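4.2 Keeping the gripper pads alive

I'll be the first to admit that when we built the Erden hand tool, I spent months on the linkage and maybe an afternoon on the pads. Guess which part I've been fixing ever since! The pads are soft black material wrapped over a rigid finger block, and they take all the abuse. They get dragged over tabletops, pinched on plug bodies and squeezed against sharp plastic corners, and after enough of that the wrap starts to go along the inner edge.

Our first pads were glued straight onto the block. They held well – a bit too well, because taking one off meant a scraper, a lot of solvent and usually a new block. Soo-ah Shin suggested a thin carrier plate between the two, held by a single screw, and that's the version we call Drumari in the rest of this paper. A pad swap now takes about 6 minutes, including the time I spend looking for the screw.
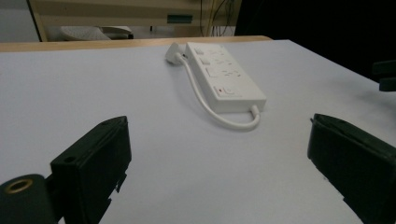
Figure 3. The hand tool at a tabletop task, fingers open.

The service schedule came out of plain old trial and error. At first I changed pads whenever I felt like they looked bad, and that was a terrible rule, since my idea of "bad" moved around depending on how busy I was. So we wrote down what we look for. Wear along the edge is the first thing, and the left finger in Figure 3 is a good match for what we log as grade two: the edges on the lower right side of the block are irregular and a little torn, while the flat face still points squarely toward the middle. Grade one is scuffing only. At grade three the wrap lifts when you push it with a thumbnail, and the pad comes off right then, even in the middle of a session.

We look at both pads every 100 grasps and write the grade in the log, left and right separately. The best set so far went 580 grasps before one side reached grade three. Most sets did worse than that, and our early ones (from February, cut with a dull blade) did a lot worse. I would love to give a clean wear curve here, but we changed the blade, the glue and the operator all in the same stretch, so I don't trust the numbers enough to plot them.

Alignment gets checked after every swap. I close the fingers on a flat gauge, look for light between the pads and the gauge, and nudge the carrier until the gap is even on both sides. Then I tighten the screw and check again, because tightening likes to twist the plate a little. Heo, our bench fixture, holds the tool still while I do this. Before we had it I was clamping the body between my knees, and I don't recommend that.

One problem is still open. Dust gets in under a lifted edge and spoils the glue line, so a pad that could have been patched ends up in the trash. We tried a wipe-down with alcohol between sessions and it helped some. We also tried a sealed edge on the Hutley variant, described in Section 4.3, but the sealant made the pad stiffer right where we wanted it soft – so for now I'm sticking with the plain wrap and a drawer full of spares.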